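# Utensil Sorting Tips for the Home Kitchen Table

Notes for club members practicing the utensil task with hand-held grippers. Consuelo Palacios keeps this page up to date. If you find something that works better, add it under the right heading with your initials.

## Setting up the table

Use a regular kitchen table with the chairs pulled away. Lay a towel over the tablecloth before anything else goes down. A spoon dropped on a towel stays close to where it lands, and the noise is easier on whoever is in the next room. Thick terry is best. Thin dish towels bunch up when a jaw drags across them.

Put the tray on the left with its long side facing the pile. Club rules for the Flaldale meet allow any tray as long as the utensils can lie flat in it. Slotted sides are fine.

Mix the utensils. Metal, wood and ceramic all behave differently, and a pile of matching forks teaches you very little.

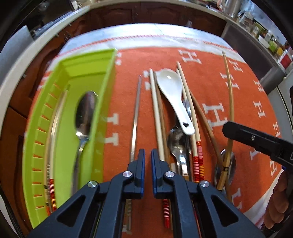
*Utensil practice in progress, with a spoon and chopsticks in the tray and more still on the towel.*

## Picking up chopsticks

- Open the jaws only a little wider than the chopstick. With the jaws wide open you will catch its neighbor too.
- Come in from above and line up the pads with the length of the stick before closing.
- Grip near the middle for carrying flat. Grip closer to the thick end if you want to stand it up.
- Take crossed chopsticks from the top down. Pulling out the lower one first rolls the others off the towel.
- Metal chopsticks slide in the pads. Close fully, wait a moment, then lift.
- With two grippers, agree on who takes which side of the pile – and say so out loud before you start.

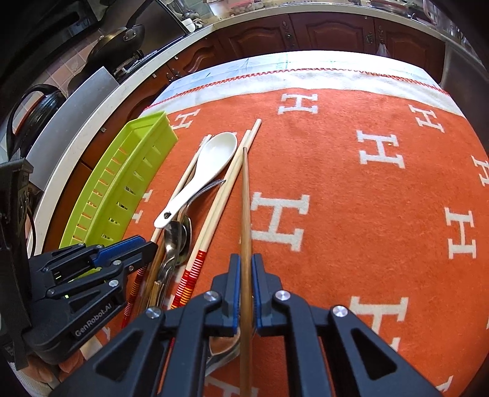
## Picking up spoons

- Go for the handle, just behind the bowl. Gripping the bowl edge makes the spoon swing.
- Ceramic soup spoons have thick handles and weigh more than they look. Keep them low over the towel on the way to the tray.
- Stacked metal spoons stick together. Nudge the top one sideways with a closed jaw first.

## Looking after the pads and towel

Wipe the pads with a damp cloth after each session and let them dry before storing. Grease from a badly washed spoon is enough to make every later grip slip. Shake the towel out and wash it without fabric softener, which leaves a film that ends up on the pads.

Check the pivot pins for lint. Tweezers work well for this.

## Practice rounds

Run five rounds, then rest your hands for two minutes. Switch sides after the break so both partners get time next to the tray. Write down drops as well as finished rounds. The February log sheets are in the Vieira folder, and blank ones are in the pocket behind it.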